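Nendside House, textiles and furnishings workshop
Notebook entry, Tuesday, March

Purpose of session: sorting and folding of garments from the bedrooms, and review of the bed coverings before the spring change.

Work began at 2 in the afternoon. The Jekbridge delivery had been signed in that morning under sheet 474, with two pillowcases short. The shortage has been entered on the sheet and the supplier informed. No further action is needed from the workshop unless the items fail to arrive with the next load.

Garments were sorted on the bed, the folding table being in use for the Braltar curtains. Colleagues are reminded that the bed is an acceptable surface for this work, provided that the blanket is left on. Denim is to be kept apart from light cottons until it has been checked for dye transfer. Jeans should be laid flat, the legs brought together, and the piece folded in from the hem towards the waistband. Sewn-on labels at the back waist are to be left in place and not pressed with an iron.

The floral blanket is thick and takes up a good deal of shelf space. It was agreed that it should stay in use until the lighter covers are issued. The pattern of large roses on a greyish-beige ground is well liked by residents and should be considered when the replacements are ordered. The Vuorinen catalogue lists a plain cover at 57 pounds, but nothing comparable in a floral. The query remains open.

Soft toys are not to be sent down with the laundry. They remain on the bed or are placed on the chair, and are returned to the bed once the covers have been straightened. The Pikachu is included in this rule.

Total time spent on sorting and folding was some 4 hours, including the interruption for the curtains. Shelf labels in the linen cupboard are faded and will need to be rewritten. The key to the cupboard is now kept in the top drawer of the desk.

Room as found during sorting:

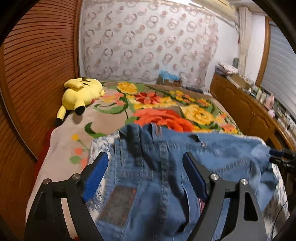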